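Switching from carpet to a white floor, would you do it again?
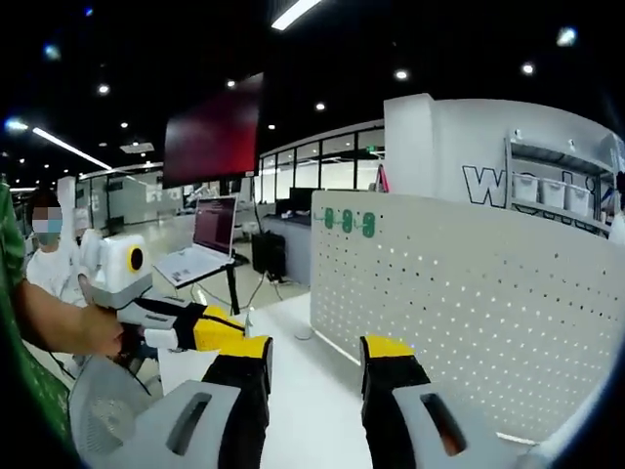 Replies (6)

eirini_k
Okay so we're redoing the back room and my sister Nesrin has talked me into bright white flooring. She has it in her own place and loves it. I've only ever lived with carpet or brown wood and I'm nervous!! We have one dog (black, sheds like it's his job) and two kids. Quote came in at 351 for the fitting, materials extra. Talk me into it or out of it please.

mopbucket_mary
Out of it. I had white in my kitchen for 4 years and I saw every crumb, every hair, every drip of coffee. I was sweeping before breakfast and again before bed. With a black dog you'll lose your mind.

Tallgrass11
Disagree with Mary, sorry! The crumbs are there on a brown floor too, you just don't see them. We went white in January and the room is so much brighter, I've stopped turning the lamp on until after dinner. I run a dry mop around once a day, takes me two minutes, and I do a proper wash when I feel like it.

mopbucket_mary
I don't WANT to see them, that's my whole point lol

hank_in_the_hall
What finish are you looking at? We had a glossy one from Markero and it showed footprints if you so much as thought about walking on it. Tore it out and put down the matte one from Rimon and I've got no complaints. Also ask your fitter about the baseboards. Ours got painted a warm white and next to the floor they look yellow. Drives me nuts and my wife says she can't tell.

eirini_k
Matte, I think? Nesrin's is matte. I hadn't thought about the baseboards at all, ugh, ours are cream. How much work is it to repaint them after the floor is in?

hank_in_the_hall
Do it BEFORE. Paint, let it dry, floor goes in, touch up the dings. I did it the other way and spent a whole evening on my knees with tape.

Tallgrass11
Seconding paint first. And get a big rug for wherever the dog sleeps, that took care of most of the hair for us.

nesringunes
The sister here. She's leaving out that she spilled an entire glass of red wine on mine and it wiped right up. Buy the floor Eirini

eirini_k
It was HALF a glass. Fine, I'm ordering samples tonight. Mary I'll report back and you can say I told you so.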